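3.2 余白の書き込みをどう数えるか

さて、ここからが私にとっていちばん楽しく、いちばん頭を抱えた部分である。前節で紹介した家庭の遊戯帳(トランプや双六の点数、負けた人への罰、その日のお菓子まで書いてある帳面のこと)には、本文のほかに余白の書き込みが山ほどある。最初は正直なところ、飛ばすつもりでいた。点数だけ拾えば論文になると思っていたのだ。ところが読み進めるうちに、面白い話はたいてい余白のほうに書いてあることに気づいてしまった。

たとえばハーゲドルン家の帳面(以下、Hagedorn帳と呼ぶ)。一月の頁に「叔父、また数え直しを要求」とあり、その下に別の筆跡で「当然の権利である」と返してある。さらにその横に、子どもの字で「ながい」。私はこの三行を読んで一人で声を出して笑い、閲覧室で少し肩身の狭い思いをした。点数の列だけを写していたら、この夜に何か揉め事があったことさえ分からなかったはずだ。

そこで、書き込みを一件ずつカードに写し、分類してみることにした。Hagedorn帳から拾ったのは200件である。判読できないものは別の箱に入れ、この数には含めていない。何をもって「一件」とするかは思ったより悩ましかった。筆跡が変わったら別件とするのか、返事まで含めて一件とするのか。上の叔父のやりとりなど、前者なら三件、後者なら一件になる。結局、筆跡で切ることにした。会話のまとまりで切りたい気持ちはやまやまだったけれど、どこで会話が終わったのかを私が決めるのは、さすがに図々しいと思ったからだ。

200件のうち、規則をめぐるものが64件あった。これは予想よりずっと多い。内容はと言うと、「机から落ちた目は無効」「重なった場合は振り直し」「膝の上で振ってはならない」といった、その家だけの取り決めが大半を占める。印刷された規則書には載っていないか、載っていても違うことが書いてある。しかも同じ帳面のなかで平気で変わる。ある頁では床に落ちた目も有効だったのに、数頁あとでは「床は認めず」と太い字で書いてあり、この間に誰かがよほど悔しい思いをしたのだろうと想像してしまう(想像なので、集計には入れていない)。

先行研究との関係も書いておきたい。Liviu Ardeleanuは、家庭の規則は年長者が決めて年少者が従うものだという見方をとっていて、私も調査を始める前はそれに近い考えだった。しかしHagedorn帳の64件のうち、子どもの筆跡と見てよいものが11件ある。割合としては小さいかもしれない。それでも、そのうちのいくつかは後の頁で大人がそのまま使っているのだ。「かどで止まったらもういっかい」という、ひらがなだらけの一行が、次の頁では大人の字で「角の規則により再投」と妙にいかめしく引用されている。こういうのを見つけると、その日はもう仕事にならない。

もう一冊、Endus帳のほうはかなり様子が違う。こちらは余白がきれいで、書き込みは少なく、あっても「雨」「早く寝る」といった素っ気ないものばかり。規則についての書き込みは2件しか見つからなかった。では揉め事のない穏やかな家だったのかというと、そうも言い切れない。帳面の途中に切り取られた跡があるからだ。何が書いてあったのか知りたくてたまらないのだが、こればかりはどうにもならない。二冊を並べて件数だけ比べるのは乱暴なので、以下ではHagedorn帳を中心に話を進め、Endus帳は必要なところで引き合いに出すことにする。

用語についても少しだけ。私は「さい」「さいころ」「采」を区別せず、すべて「さいころ」と書いている。帳面のなかでは一人の書き手でも表記が揺れていて、意味の違いは読み取れなかった。「目」はさいころの面にある点の並びを指す。「角」はややこしい。立方体のとがったところを指す場合と、盤のすみを指す場合があり、前後を読まないと決められない。先ほどの「かど」も、私は初め盤のすみだと思い込んでいて、数か月たってから、さいころが何かにもたれて傾いたまま止まった状態のことだと読み直した。そう読むと、前後の頁の騒ぎようにも納得がいく。分類表もそのとき作り直した。泣きたかった。

傾いたさいころの扱いは家によって本当にまちまちで、いちばん上に見える面を読む家もあれば、問答無用で振り直す家もある。Hagedorn帳では前半が前者、後半が後者である。この切り替わりについては次節で、筆跡の交代と合わせて考えたい。

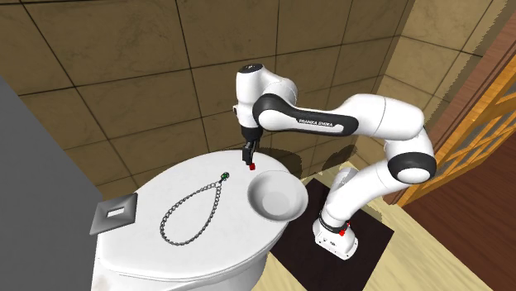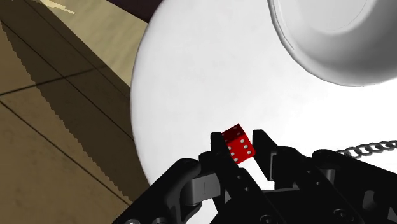
図3 丸い卓と、傾いた赤いさいころ。2枚目の手前の面は六の目(いずれもCG)。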